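Hetgate 2 review: trajectory alignment for two-handed demonstrations

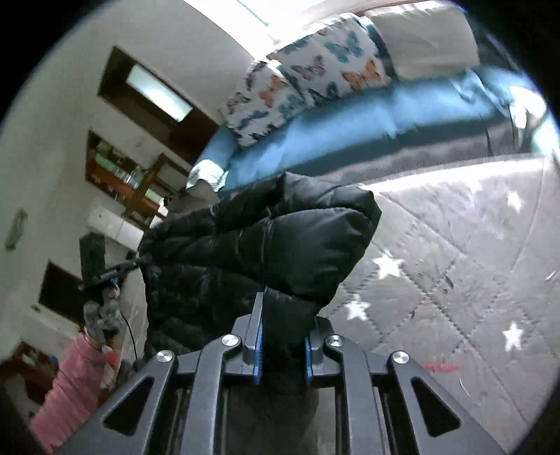 Hetgate takes raw recordings from a pair of hand-held grippers and returns time-aligned tool poses, jaw widths and a quality flag per segment. We have run version 2 in our garment handling work since December, replacing a set of in-house scripts. The test set was 800 recordings of folding and turning clothes, mostly coats and padded jackets.

Installation is a single package. Calibration files from Stundlow import without changes; those from Ambrosio need their axis order swapped by hand, and the manual does not say so.

Pose tracking is the strong part. Hetgate rejected 49 recordings, against over twice that with our scripts. Most rejects were cases where dark fabric filled the view for long stretches and too few fixed features remained. Quilted cloth with visible stitching gave less trouble than plain black lining. Strong window light caused short dropouts, which the smoother bridged well up to 15 frames. Past that it drifts, and the flag is raised late.

Relative pose between the two tools is weaker. When both grippers hold the same garment, errors in one track leak into the other through the shared optimiser. Setting the coupling weight to zero cures this but loses the benefit of joint solving. A per-segment weight would be better.

Jaw width is read from the finger positions in view. Thick folds that hide one finger produce a held value with no warning. We now filter these ourselves.

The batch runner is stable but slow to start, and its queue is capped at 2,000 jobs. Export to Gerkley's training format worked first time. Log messages are terse and use internal segment numbers that do not match the exported files.

Recommended for single-tool work. For two tools, check the relative poses before training on them.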